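Subject: Re: [kitchen-bots] can any of them do the veg yet?
Date: 12th February

> Has anyone got a machine to clear up after chopping? Not the
> chopping, just picking up the bits. The Claltitz demo looked
> great but I notice they only ever show it with blocks.

Ha, blocks! Yes, I noticed that too. Vegetables are a whole different animal (sorry), and a rough piece of carrot sits differently in the fingers every single time.

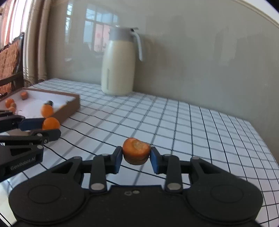

Carrot piece in the blue finger pads, cardboard tray at left.

I've been keeping score since June with the Asfaw software, and out of 276 tries at getting a piece into a tray on its own, mine managed 49. My kid does better and complains less! Flat things are fine, by the way, it's anything that rolls.

So my answer is no, not yet, unless you like crawling under the table. Did you ever try the Sivance pads you were asking about? I'd love to know if they grip any better, and whether they rinse clean.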